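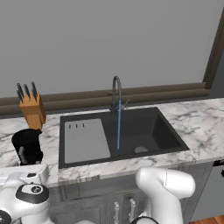 Llevo 2 años fregando a mano y todavía hay quien me mira con pena cuando lo cuento en una cena. ¿Sin lavavajillas? ¿Por gusto? Pues sí, por gusto, o por lo menos por una pereza tan bien organizada que ya se le parece mucho.

Todo empezó en mayo, cuando el mío se murió con un pitido larguísimo y un charco debajo. El técnico de Dovon me pidió 600 euros por la reparación, y uno nuevo de la misma marca me salía por 1.044 con la instalación incluida. Le dije que me lo pensaba. Y en esas sigo, pensándomelo, con el hueco lleno de ollas (¡por fin tengo sitio para la grande de los caldos!).

Las primeras semanas fueron un horror, no os voy a engañar. Dejaba la sartén en remojo "un ratito", el ratito duraba hasta el desayuno y yo me levantaba ya de mal humor, buscando una cucharilla limpia con los ojos medio cerrados. Gastaba agua como si tuviera un río propio. Y las manos, un desastre, de lija, hasta que me rendí y compré unos guantes en Tridetti, la ferretería de mi barrio, donde también me vendieron un cepillo de mango largo que defiendo con fanatismo.

Luego le fui cogiendo el punto. Primero los vasos, con el agua todavía limpia; después cubiertos, platos y, al final, lo que lleve grasa. Mi abuela lo hacía así y yo de pequeña pensaba que era una manía suya. Tardo casi 20 minutos después de cenar, lo que dura un capítulo del podcast Gekeo, que va de crímenes en pueblos de montaña y que no os recomiendo si vivís solas.

Lo que más me ha sorprendido es lo que se habla fregando. Una lava, otro seca, y como los dos miramos al mismo sitio salen cosas que en el sofá no salen ni a tiros. Mi hijo me contó así que quería dejar el conservatorio, con un trapo en la mano y repasando el mismo plato durante una eternidad.

Eso sí, en Navidad fuimos trece a la mesa y hubiera dado un riñón por un lavavajillas. Acabamos pasada la una de la madrugada, cantando, con la fuente del asado de Antwi, que pesa como un muerto, esperando turno para el día siguiente. Mi cuñado ya ha anunciado que este año trae platos de cartón.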